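Sidewalk Robots: Rules of the Road and Good Habits
Week 4 handout, Intro to Field Robotics
Last updated: February

OK, so last week we got the carts driving in a straight line indoors, and most of you came away thinking the hard part was over. I love the confidence! This week we go outside, onto paths where other people are trying to get to lunch, and I want everybody to have the rules in their head before a single wheel touches concrete. Read this before lab on Friday. I mean really read it, because I'm going to ask each team to walk me through their checklist before I hand over a battery.

First, where the rules come from. There are three layers and people mix them up all the time. The top layer is the law, meaning whatever your state or city says about powered devices on sidewalks. It varies a lot from place to place, it changes, and I'm not going to give you a summary that will be wrong by the time you graduate. Look it up for wherever you plan to drive. The second layer is the property owner. For us that's the college, and the college says we can drive on the walkways listed on the lab page and nowhere else. The third layer is our own course rules, the ones I wrote after several years of watching student robots do surprising things. The course rules are stricter than the other two, on purpose, and they're the ones you'll be graded on.

Speed. Our carts can go faster than we let them. Outdoors the cap is a slow walking pace, and it has to be set in the motor controller as well as in your planner. If it lives only in your planner, then the day your planner crashes with the last command still latched, you have no cap at all. (Two years ago a team found this out going down the ramp behind Flirkden Hall. The cart was fine. The recycling bin was less fine.)

Stopping. Every cart carries a red button that cuts motor power, and every team has a second stop on the handheld. Test both at the start of the session with the wheels turning. Write down that you did it. Losing the radio link counts as a stop too: if the cart hasn't heard from the handheld in 450 milliseconds it should halt by itself, without anybody asking it to. I'll be checking this by walking off with your handheld in my pocket, so don't be startled.

The walker. One person on the team walks with the cart, within reach of the button, and does nothing else. No laptop, no phone, no coffee. The person with the laptop is a different person. I know this feels like a waste of a team member when you're short-handed and the log viewer keeps freezing, but it's the rule I will never bend on. Swap every 20 minutes or so if you're getting bored, and say the swap out loud — "I've got it," "you've got it" — so there's never a moment where each of you thinks the other one is watching.

Giving way. People always have right of way over the robot. So do dogs, strollers, bikes, and the grounds crew's utility vehicle. Giving way means slowing early and moving over, or stopping, in a way the other person can read. A cart that stops dead in the middle of the walkway has technically avoided a collision and has also become an obstacle, and that's a real problem for someone using a wheelchair or a cane. So plan where you'd stop. I like teams to pick their pull-over spots on the map before the run and then check them on foot.

Which brings me to the site walk, and this is the section I'd underline if plain text let me.

Walk the route before you drive it. Walk it at the time of day you'll be driving it. A path at eight in the morning and the same path at two in the afternoon are different problems for a camera, and the biggest difference is the light. Auto-exposure picks a compromise, and on a compromise the sunny concrete goes white and the shade goes muddy, and whatever edge you were hoping to follow may drop out right where you need it. Shadows are the other half of this. A trunk shadow lying across the ground can look an awful lot like a hole, a curb, or a strip of fresh asphalt to a segmentation network that learned on somebody else's streets.
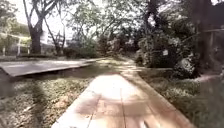 So on your site walk, I want notes on the ground first. Joints between slabs, cracks, anything where one side sits higher than the other, and where the pavement ends and the dirt or grass begins. Get down low and look from sensor height, too. Curbs get their own line in the notes. A raised edge is handy on the side where it keeps you off the lawn and nasty if you clip it at an angle with a small caster. Leaves get a line as well, particularly if they tend to blow onto the walkway. They hide cracks, and they mess with anything that thinks flat ground should look flat.

Then look up. Branches over the route mean patchy light, and they can mean patchy satellite fixes. If your position starts wandering under trees, your cart should know that it doesn't know where it is, and slow down. Set a threshold, write down what it is, and tell me why you picked it. "It seemed to work" will lose you points, sorry!

Keep the notes to a page. I'd much rather have one messy page in pencil from someone who walked the path than four tidy ones put together from a satellite map.

Recording people. Our cameras will pick up passersby, there's no way around that outdoors. Course rules: put the lab's notice sign on the cart where people can see it, don't aim at building windows, don't post raw footage anywhere, and if somebody asks you to delete what you've got of them, say yes and do it that day. Store everything on the Stuvine drive and not on your own laptop. Footage not needed for the final report gets wiped at the end of term.

Mounts and hardware. A bunch of you are printing sensor brackets on the Prusa, great, please keep doing that. But a printed bracket going outside gets a safety tether, and it gets looked at before and after each run. Zip ties are allowed as a tether. Zip ties are not allowed as the mount. Total cart weight with everything bolted on has to be on your sheet, so use the scale in room 304, and weigh it again if you add anything.

When something goes wrong. Stop, make sure people are OK, then save the log before you power down. Write up near misses as well as actual bumps, same form, a few sentences is plenty. I don't take points off for a near miss report. I do take points off when I hear about one from the grounds crew.

For Friday, bring:
your site walk page
your signed checklist
the walker rotation, with the first walker marked
a charged handheld, plus a spare battery
closed shoes (yes, really)

If it rains we meet indoors and do the stop tests in the hallway.

Recent course items
Week 3: Straight lines, wheel slip, and why your odometry lies
Lab sheet: Wiring the stop button
Reading: The Yadav checklist for outdoor trials
Week 5: Crossing driveways
How to file a near miss form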